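Getting the floor back

September
Posted by the author

The floor in the back room had gotten away from me over the summer. I swept it when I thought of it, and I ran a wet string mop over it maybe twice, and that was all. By the end of August my socks were gray after one trip to the window and back.

It's a brown wood-grain floor with a lot of wavy streaks in it, some reddish and some close to black. We picked it because dirt doesn't show much. That has worked a little too well. Standing in the doorway it looks fine. Get down on your knees with the light coming across it and there are specks everywhere.

I took Friday off and did the room properly.

What I used

The string mop went in the trash first. It smelled, and it always left more water behind than it picked up. I replaced it with a flat mop from Skukance that takes a removable pad. I bought the handle and spare pads at Doležal, the hardware place near the post office, and it came to 1,279 with the cleaner. The Volora model on the next shelf was 2,496 for the set with the bucket, and I already own a bucket.

The cleaner is Tindeck, the plain one without scent. The directions say one capful per bucket. I used half of that. Too much cleaner is what made the floor sticky last year, and it took several rinses to get it off.

Moving things out

Most of the furniture in that room is light, so I carried it into the hall. The shelf stayed. I vacuumed up to the base of it and left it at that.

Small stuff is what takes the time. I had cords, a bag of clothespins, two boxes of magazines and a doorstop that fits none of our doors. I put what I could into baskets so I could shift everything at once. The magazines are now down to one box. I kept the gardening ones.

Dry first

I used to skip this part and go straight to water, and the dust just turned to paste along the baseboards. Now I go over the floor dry before anything else. The striped gray and white microfiber pads do this well. The looped side holds on to dust, and hair too. I start in the far corner and work toward the door, going the long way with the streaks in the floor. Edges get done twice.

The pink basket with the holes in it is handy for this kind of job. It weighs almost nothing and I can push it along with my foot. I've had it for years and it has outlasted two laundry hampers.
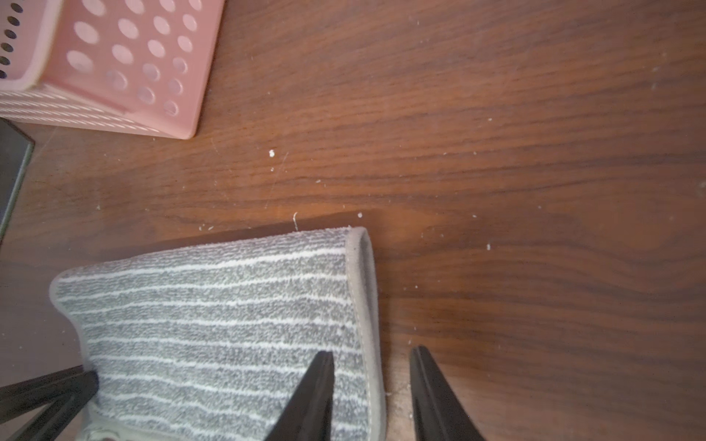
Then damp

For the wet part I wring the pad out by hand until it stops dripping. It should leave a thin film that dries in a couple of minutes. If I can see a puddle, I go back over it with a dry pad.

I change pads about halfway across the room. The first one was dark by then and I could see it was only moving dirt around. The second lasted to the door.

There are some fine scratches that no cleaner is going to fix. I think they came from the desk chair before I put felt on the legs. They only show at certain angles and I've decided to leave them alone.

Washing the pads

They go in the machine at a warm setting with no fabric softener, which clogs the fibers. I shake them outside first, otherwise the lint ends up on the towels. Then they hang on the rack overnight. A spare pad is 129 at Doležal, so I'm not too precious about them, but the last set of cloths I had in this material held up for years.

The whole room took me until lunch, plus 10 minutes in the afternoon to put the furniture back. The hall is next, and after that the stairs, which I have been putting off since spring.

Contact | © All rights reserved | Back to top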